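Most people who write rules for robot cells start with the guards and the stop button. The lead operator at Bistance, who has spent a good part of her working life beside small two-armed cells and who talks about them the way other people talk about their kitchens, starts with the tabletop.

"I want to know what's lying on it," she told me, pouring us both a second coffee before I'd finished the first. "Before the arms, before the program, before anybody tells me how clever it all is. What's lying on it, and does the person at the desk know it's there?"

We had met on a Friday to talk about the house rules she has been drafting for cells that handle groceries, which at the moment means a great deal of dry pasta. The rules fill 10 pages, and she apologized for every one of them. An earlier version ran to 140 (she still has it in a binder, and she patted it fondly), but it sat on a shelf and people worked from memory, so she took out everything that an operator couldn't act on while standing at the rail.
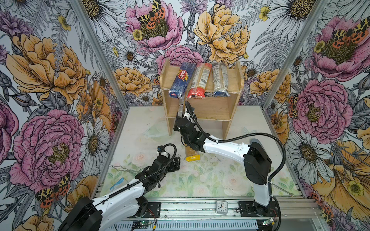

*Spaghetti packages on and in front of the shelf, with both arms over the floor of the cell.*

The first rule in the draft is that every loose item on the floor of a cell gets a name or gets taken away. A strip of tape can be a marker, she says, and if it is, it belongs on the cell sheet. The same goes for a piece of wire, a rod, or a bit of clear plastic, which she considers the worst of the lot.

"Clear plastic is my sworn enemy! You look straight through it, and half the time the camera does too. So the rule says you run your hand over the floor with the arms stopped. You don't just look. I had a fellow tell me that was old-fashioned, and I said fine, be modern, but put your hand on the table first."

She is just as particular about cables. Her draft asks for enough slack that the arm can reach the far side of its area without pulling, and for the loop to stay on the outside, away from the other arm. Clips are checked at the start of each shift. Where two arms share one floor, only one may enter the space over the middle unless the task sheet says otherwise, and the sheet has to say who goes first.

I asked where the rules had come from, expecting her to mention a standard. She does keep the published ones close by and she's quick to say that a house rule never replaces them. But most of her own pages came out of the log that Bistance shares with its partner shop, Mnguni. It held 1,257 entries when she sat down to read it through, a job she remembers with more affection than I think I would have managed. Stops for dirt came up so often that she gave cleaning a page to itself.

"People think of crumbs as a tidiness thing," she said. "And I do like tidy, I won't pretend. But a speck under a package changes how it sits, and a smudge can look like an edge to a camera up close. So you wipe down between batches, and you write down that you did it."
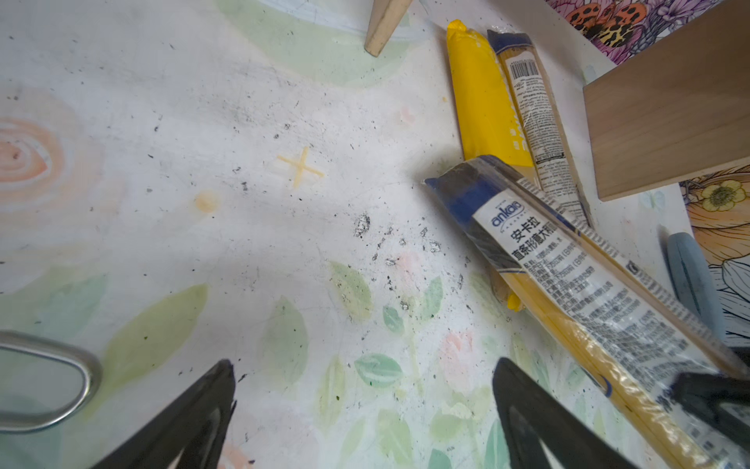
At Mnguni they would go further and wipe after every dropped package, batch or no batch, and they have told her that waiting for the end of a batch only spreads the mess around.

She took that well, I thought. She has penciled it into the margin, with a question mark, and wants to try it on the Prenance line before it goes in properly. Her worry is that a rule which interrupts people too often gets skipped, and then it's skipped on the day you need it.

Packaging has its own section too. Film-wrapped spaghetti slides, bends, and catches the light, and a box does none of that in the same way, so the draft calls for separate grip settings and a fresh check whenever the two are mixed. Labels should be recorded as printed, in whatever language they come. No one is to reach in and straighten a package while the arms have power, however small the nudge.

"That's the one I'd keep if you made me throw out the rest," she said. "Everybody's hand wants to go in. Mine does! I've been at this for years and my hand still wants to go in."

The draft goes to Pandesach in February for comments, and 3 of the pages are still marked "ask the night shift."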